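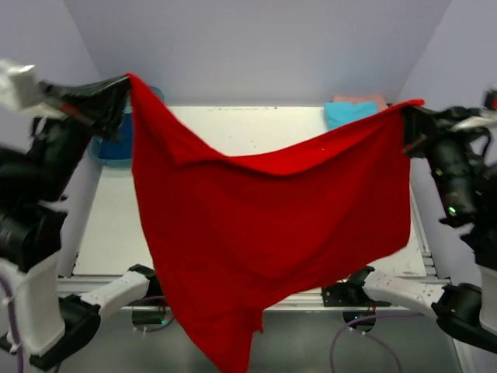 Un grand tissu rouge, tendu par les deux coins du haut au-dessus de la table blanche. Début du pliage !

1/ Bon, je l'avais promis mercredi : un fil entier sur le pliage du linge. Oui, j'ai 87 choses plus urgentes à faire. Non, je n'en ferai aucune avant d'avoir fini ce fil.

2/ On commence par le geste que j'adore : prendre deux coins voisins, écarter, laisser pendre. Tout le reste en découle. Si les coins sont bien pris, la moitié du boulot est faite (et si vous en avez attrapé un mauvais, vous le saurez très vite, le tissu part en biais).

3/ Regardez le haut du rouge : il fait une petite courbe entre les deux coins, et juste en dessous il y a un repli qui court en travers. C'est LE truc à repérer avant de poser. Un repli comme ça, si on plaque le tissu dessus, on le retrouve au milieu de la pile, épais comme un boudin.

4/ Pour le défaire : on écarte un peu plus les mains, une secousse sèche vers le bas, on attend une seconde. Avec un drap fin ça claque, c'est très satisfaisant. Avec une matière douce genre éponge ou polaire, ça demande deux ou trois secousses, c'est plus mou, ça résiste gentiment.

5/ Ensuite on pose par le BAS. Le bord du bas touche la table en premier, au fond, et on ramène les mains vers soi en déroulant. J'ai mis des années à comprendre ça, je posais tout d'un coup et je passais ma vie à lisser.

6/ La table, parlons-en ! Pliez sur du clair et bien plat. Sur un lit ça s'enfonce, les bords glissent, on triche. Sur une surface blanche, un tissu de cette couleur se détache tellement bien qu'on voit tout de suite si les bords sont droits. Et puis ce rouge, quoi. Ça me met de bonne humeur.

7/ Mes mesures à moi : étagère de 60 cm de profondeur, donc je plie en deux, encore en deux, puis en trois dans l'autre sens. Pile de 12 maximum, après ça penche et on finit par tirer celui du dessous comme un sauvage.

8/ On me demande pour les paniers : j'ai les Bostlow, ceux à poignées basses, dans le placard du couloir. Les piles y entrent debout, tranche vers le haut, on voit toutes les couleurs d'un coup. Je les ouvre parfois juste pour regarder, voilà, c'est dit.

9/ Et pour les grands formats qui traînent par terre quand on les tient (tout le monde n'a pas des bras de deux mètres) : pliez une première fois en l'air, en ramenant un coin sur l'autre, et seulement après on pose. Ça évite de balayer le sol avec du propre.

10/ Wow, plus de 3531 vues sur le fil des housses de couette, vous êtes aussi atteints que moi, ça fait tellement plaisir. Prochain épisode en mars : le drap-housse. Envoyez-moi vos techniques, même les honteuses, même la boule au fond du placard !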